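Household Skills Workshop, Session 4: Packing Up the Small Stuff
Notes for Suvgate evening class, Mar 26, 2019

Okay, so last time we did clothes, and everybody did great with clothes, because clothes forgive you. You can fold a sweater badly and it still goes in the box. Tonight is toys, and toys are lumpy and odd and they roll. I've packed up more kids' rooms than I can remember (my own family moved a lot, and then I started doing it for other people) and I still get a little thrill when a box closes flat on the first try!

Start with where you're going to work. I like to pack next to a bed. You get a big soft surface at a decent height for sorting, and if something slips out of your hand it lands on a blanket. Pull the cover smooth first or the little pieces will vanish into the folds. Put your box right up against the bed, flaps open all the way. If a flap keeps flopping in on you, bend it back hard along the crease, or tape it to the outside for now.

Pick a smaller box than you think you need. I mean it. A big carton full of toys turns into a soup, and the person at the other end has to dig. For a shelf's worth of odds and ends I use a plain brown box I can carry with one arm while I open a door with the other.
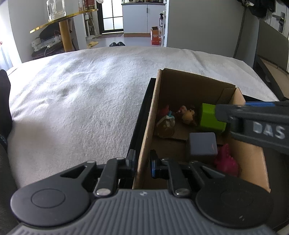

Then there's the order things go in. Cubes and other blocky toys first, flat side down, and spread them out a bit so they make a kind of floor. Plush goes in the gaps. Plush is your free padding, so don't bag it all up separately like I did for years. Figurines like to have something soft on at least one side, especially if they have thin arms or ears. Clear plastic jars and anything with a lid get checked before they go in. Open it, look inside, close it again. Sze-wing Sin found a house key in one during the June class, and it had been missing since Christmas.

Rubber toys with spikes or nubs are a pain. They grab onto everything, and they push back when you try to squash them down, so leave them until near the end and tuck them into a corner. Same goes for anything sticky. (If it's sticky, wash it. You don't want to be the one who opens that box in a new house.)

On weight: you can fill a toy box right up and still lift it, which feels wonderful after books. But please don't let it bulge. If the flaps won't meet, take 2 things out and find them another home. Cheuk-hei Cheung asked me whether you can stack a bulging box if it's on top of the pile, and sure, you can, until the van turns a corner.

Labels. Write on the side, with a fat marker, and put the room first. "Bedroom, toys, bed side" is plenty. My Plemlow job had 151 boxes and the ones marked "misc" were still sitting in the hallway when I came back to visit.

For next week, please pack one small box of toys or desk clutter at home and bring it in closed. We'll swap boxes and open each other's, so leave out anything private! Bring a marker too, as the ones in the supply drawer have dried up again. Reading is the Khurana handout, pages 2 to 4, and you can skip the part on crates.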